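Chapter 7
Sorting It Out: Groups, Labels and the Stuff on Your Table

In this chapter you will
sort a mixed lot of household things in more than one way
write a rule that someone else can follow
find out what to do with the things that fit two groups, or none
read and draw a simple sorting tree

Words to know: attribute, group, rule, overlap, sorting tree

Tip out a school bag. Go on, do it now if your teacher doesn't mind the noise. Within a few seconds your hands will have started pushing pens one way and papers the other, and you probably won't have made any decision to do it. People are wonderful at sorting! We do it when we put away the shopping, when we fold the washing, when we choose which coat hook to use. This chapter slows that everyday habit down so we can have a good look at how it works.

Let's start with a kitchen table after somebody has come home and emptied their bags. There might be vegetables, a box or two, something in a tube, a plastic bag that everything else came in. None of it has a place yet. A table like that is one of my favourite things to bring to a class, and I have never had two groups of students clear it in the same way.

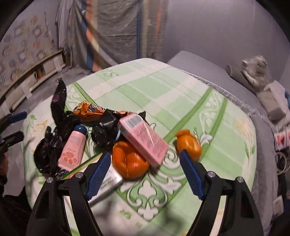

Most people begin with food. Capsicums (you may call them bell peppers, depending on where your family shops) go in the fridge, and they make a tidy little group all by themselves. Easy. Then you reach a tube and things get more interesting. Is it toothpaste? Hand cream? Something for the dog? Until you've read the label you can't sort it by what it's for, but you can still sort it by what it's like: its colour, its shape, whether it squashes when you press it.

Those features are called attributes. An attribute is anything about an object that you can use to put it in a group. Colour is an attribute. So are size, weight, material and use. Some attributes you can check at a glance, and others take a bit of finding out. A pink box and a pink tube belong together if your attribute is colour, and they may have nothing else in common at all.

Now for the rule. A rule tells us which attribute counts and what happens next. "Put the food in the fridge" sounds like a good rule until you meet a bag of flour. "Put fresh vegetables in the fridge" is better, though a potato will give you trouble. Rules nearly always need a second try, and rewriting them is half the fun.

Try it: the Torko table

Birutė Koppel teaches a mixed class in the town of Lepik, and every June her students play a game they call Torko. One student lays out a jumble of objects on a cloth. A second student sorts them silently, using a secret rule. Everybody else watches and tries to write the rule down. You score when your rule would put a brand new object in the right group.

Play it with a partner using whatever is in reach. Keep your first few rules simple (rolls or doesn't roll, bendy or stiff) and then get sneaky. One of Birutė's students once sorted a whole table by whether he could spell the thing's name. It took the class 2 lessons to crack it!

When a thing belongs twice

Suppose your groups are "orange things" and "things you can eat". A capsicum might well be both. It sits in the overlap, and the overlap deserves its own space on the page. Draw two circles that cross, and write the capsicum in the part they share. An empty plastic bag may end up outside both circles. That's fine too. Write it there, so a reader knows you thought about it.

From circles to trees

Circles work nicely for two groups, but they get crowded. When Maarten Boersma was setting up the storeroom at the Gando co-op, he had some 1000 items to shelve, and he used a sorting tree. A tree asks one question at a time. Is it food? If yes, go left. Does it need to be kept cold? If yes, go left again. Each answer takes you down a branch until you arrive at a shelf.

We'll build a tree like his in Section 7.2. Before then, have a go at these in your notebook.

Warm-up

1. Choose a drawer at home. List three attributes you could use to sort what's inside it.
2. Write a rule for clearing your kitchen table after shopping. Give it to someone in your family and let them follow it exactly. Which object caused the first argument?
3. Change one word in your rule so that the argument goes away. Does a new one start?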